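生活環境論 講義資料　第3回
台所の水まわりと家庭の水利用

1　本回の目的

前回は、住宅における給水設備の成り立ちと、上水が各戸に届くまでの経路を扱った。本回は住宅の内部に視点を移し、台所における水の使用を取り上げる。台所は、飲用、調理、洗浄という性格の異なる用途が一つの水栓に集中する場所であり、家庭の水利用を考えるうえで最も観察しやすい単位である。

受講者は、講義終了時に次の事項を自分の言葉で説明できることが求められる。

・台所における水の用途の区分と、それぞれに求められる水質
・流し台の形状と作業動作との関係
・ため洗いと流し洗いの違い、および両者の併用
・排水に含まれる油分と固形物が下水設備に及ぼす影響

なお、本資料で用いる「流し台」とは、水槽、水栓、排水口および隣接する作業面を含めた一式を指す。水槽部分のみを指す場合は「シンク」と表記する。

2　用途の区分

台所の水は、第一に口に入る水、第二に食材に触れる水、第三に器具および食器に触れる水に分けて考えることができる。いずれも同じ水栓から供給されるため、使用者がこの区分を意識する機会は少ない。しかし、水の再利用を検討する際には、この区分が出発点となる。

たとえば、米のとぎ水や野菜を洗った水は、食器の予洗いに回すことができる。一方、洗剤を含む水を食材に触れる工程に戻すことはできない。再利用は常に、求められる清浄度の高い用途から低い用途へ向かう一方向の流れとして設計される。この原則は、家庭に限らず、学校給食施設や宿泊施設の厨房においても変わらない。

内陸の集落ベルスでは、渇水期に限って共同の洗い場を三つの槽に分け、上手の槽から順に飲用、食材、器具の用途に充てる慣行が長く続いた。上水道の整備後、この洗い場は日常の用途を失ったが、槽の順序に関する取り決めは地域の規約に残されている。前回配布した地図資料で位置を確認しておくこと。

3　流し台の形状と作業動作

流し台の設計では、シンクの幅、奥行き、深さに加え、左右の作業面の配分が問題となる。シンクが浅い場合は水はねが増え、深すぎる場合は前かがみの姿勢が続いて腰部への負担が大きくなる。作業面の高さは使用者の身長を基準に定めるのが一般的であるが、実際に手が動く高さはシンクの底面に近く、作業面の高さのみで適否を判断することは適切でない。

また、洗浄の前後で食器を置く場所が明確に分かれていることが望ましい。洗浄前の食器と洗浄後の食器が同じ面に置かれると、再汚染が生じるうえ、置き換えの動作も増加する。水切り用の器具をシンクの内側に収める方式は、作業面を広く残せる利点をもつ反面、洗浄に使える空間を狭める。作業面に置く方式はその逆の性質をもつ。どちらを採るかは、世帯の人数と一回に扱う食器の量によって決めるべきである。 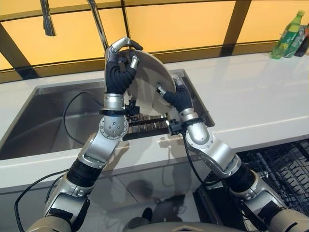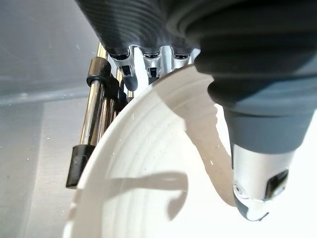
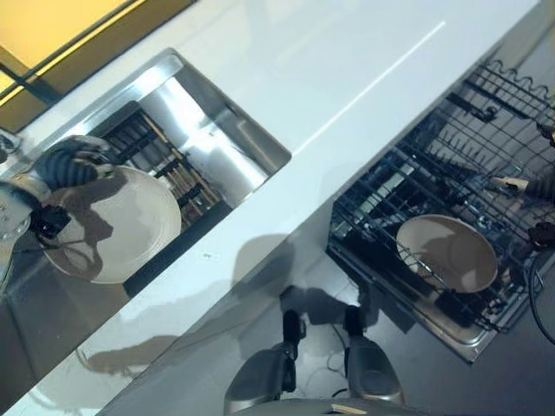 シンクの材質については、ステンレス鋼、ほうろう、人造大理石、陶器が主なものである。ステンレス鋼は耐熱性と耐食性に優れ、加工も容易であることから広く普及した。ただし、塩分や鉄製品を長時間接触させると、もらいさびが生じることがある。ほうろうと陶器は表面が硬く、汚れが付着しにくい一方、衝撃による欠けに注意を要する。人造大理石は色調の選択肢が多いが、高温の鍋を直接置くことは避けなければならない。

4　ため洗いと流し洗い

食器の洗浄方法は、容器に水をためて洗う方法と、水栓を開いたまま洗う方法に大別される。本科目の基礎演習では、同一条件の食器一組を洗浄し、使用水量を比較する課題を課している。量水器の読み取り方と記録用紙の様式は、演習要領の第2節を参照すること。

比較にあたっては、水量のみを評価の対象としてはならない。ため洗いは使用水量を抑えやすいが、途中で水が汚れるため、すすぎの工程を省くことができない。流し洗いはすすぎと洗浄を同時に進められるが、手を止めている間にも水が流れ続ける。実際の家庭では、油汚れを紙や古布で拭き取り、ため水で洗った後、細い水流ですすぐという併用が多くみられる。

ロルンヴィルの公営住宅では、入居者向けの手引きにこの併用の手順が掲載され、約400戸に配布された。手引きは節水の数値目標を掲げず、拭き取り、洗い、すすぎの順序だけを示した簡潔なものである。手順を一枚にまとめたことで、世帯内で家事を分担する際の共通の基準として用いられた点に特色がある。

5　排水と下水設備

家庭排水のうち、台所からの排水は有機物の割合が高い。なかでも油分は、配管内で冷えて固まり、固形物を巻き込んで流路を狭める。排水口の目皿や網かごは固形物を捕らえるが、温水に溶けた油分を止めることはできない。したがって、対策の中心は排水口の手前、すなわち食器と鍋から油分を取り除く工程に置かれる。

ステドヴデールの処理区は、管路延長に対して勾配が小さく、油分の堆積が起こりやすい地形条件にある。同地区では、管路の清掃時期を冬季の前に設定し、10月に点検口を順次開放して堆積の状況を記録している。記録の様式は付録に収めた。受講者は、点検口の位置と周辺の土地利用との対応に注意して読むこと。

カルデナスの事例は、これとは対照的である。飲食店の集まる一帯に共同の油水分離槽を設け、家庭排水とは別の系統で処理している。槽の容量は3,000リットルで、清掃費は利用者が負担する。家庭と事業所の排水を同じ基準で論じることの難しさを示す例として、次回の討議で再度取り上げる。

6　課題

各自の住居、またはそれに準ずる場所の流し台を対象とし、次の事項をA4判の用紙2枚以内で報告すること。

（1）シンクと作業面の寸法、および食器の置き場所を示す平面図
（2）一回の食後の片付けにおける動作の順序
（3）洗浄前と洗浄後の食器の動線が交差する箇所の有無
（4）水の再利用が可能な工程と、その理由

平面図には縮尺と方位を記入する。寸法は内法で測り、単位はミリメートルとする。共同の台所を対象とする場合は、管理者の了解を得たうえで測定を行い、他の利用者の作業を妨げない時間帯を選ぶこと。（2）については、動作を動詞一語で区切り、所要時間は記入しなくてよい。

提出は次回の講義開始時とし、遅れて提出された報告は評価の対象としない。

7　次回の予告

次回は、浴室および洗濯における水利用を扱う。教科書の該当する章に目を通し、浴槽の残り湯を洗濯に用いる場合の条件を、本回第2節の区分に照らして整理しておくこと。付録の記録様式も使用するため、本資料と併せて持参すること。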